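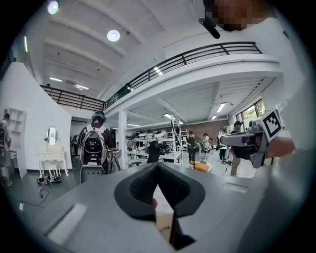
Small towns should keep their repair shops

When I moved to Arnemdale, the main street had a shoe repair, a man who sharpened knives, a sewing machine shop and a place called Putlow where you could bring almost any lamp or radio. Now only Putlow is left, and it opens three days a week. People say this is natural. Things are cheap, so we buy new ones. I do not agree that it is natural. I think we have decided it, a little at a time, and we can also decide something else.

My own example is a kettle. The switch was broken, and a new kettle of the same kind costs $49. At Putlow I paid $18, and I waited one week. My neighbor told me this was foolish, because for a bit more than double I could have a kettle with a guarantee. He is correct about the arithmetic. But the old kettle had nothing else wrong with it, and I did not want to throw away a good steel body for the sake of one switch.

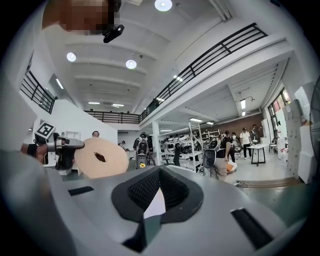 The price is also not the full price. When I throw a kettle away, the town must collect it and carry it to the station at Boros, and we all pay for this in our taxes. The repair shop pays rent, it pays for heating, and it receives nothing for the garbage it prevents. I find this strange. If the town can give free parking to the shopping center in Okholm, where most of the new kettles come from, it can lower the rent for one small shop on the main street.

Last May I wrote a letter about this to the town office. The answer was polite. It said that a support for one kind of business would be unfair to the other kinds. I understand this argument, but I notice that it was not used when the parking was built.

There is another thing that we lose, and it is harder to put in a letter. In a repair shop you learn how your things are made. I come from a family where a button was never thrown away, and as a child I knew the inside of our radio like other children know a card game. Today many people are afraid to open anything. They think something will break, or they simply do not own a screwdriver.
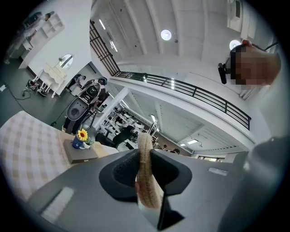
I do not want to make repair sound like a religion. Some things are worn out and must go, and a shop cannot save everything. Also, a person who keeps every broken object is only storing garbage at home — I have a shelf like this myself. What I ask is that we look at a thing before we judge it. Take something long, cream-colored and fuzzy, with a faint darker line running along it. One person will see dirt for the trash can, and another will turn it over and ask what it was made for. I would like my town to have more of the second kind of person, and a place where they can go with their question.

Arnemdale has 1,262 households. If each of them brought one thing a year to Putlow, the shop could open every day and perhaps teach a young person the work. I will bring my toaster next week. The lever does not stay down anymore, and I have already been told that a new one is cheaper.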